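Repair Evening Moves to Saturday Mornings

Starting in December, the Clikidano repair group will meet on Saturday mornings in place of its usual weeknight slot. Doors open at 9:30 a.m. and the last item is taken in at noon. The move follows a survey of members in the fall, which drew 93 replies. Most of those who answered said evenings were hard to get to, and several mentioned the bus schedule.

The group logged 493 items over the past year. Lamps and small kitchen appliances were the largest share, followed by clothing and chairs. Gediminas Ramanauskas, who keeps the log, would like people to write down the model number before they come in, especially for vacuum cleaners. Parts for older vacuums often have to be ordered and can take two or three weeks.

Sewing help will be available at every session except the first one in December. Bring your own zipper if you need one replaced. We have thread in most colors and a box of loose buttons.

Furniture should be small enough for one person to carry. Glue repairs stay clamped overnight, so plan on a second trip to pick up your piece. Anjani Nugroho has a short list of people who can look at larger pieces at home, and she can be reached through the front desk.

We still cannot take microwaves, gas heaters or anything with a swollen battery. The county drop-off site on Adeo Road accepts all three.

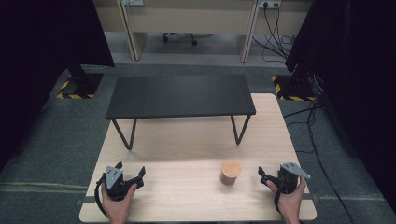 Low black table with thin metal legs, on a light wood-grain tabletop.

The tool fund stands at $677. The next purchase will be a second bench vise, and after that a better soldering station. Donations of hand tools are welcome if they are clean and in working order. Leave them with the front desk during open hours, with your name on a tag if you would like the box back.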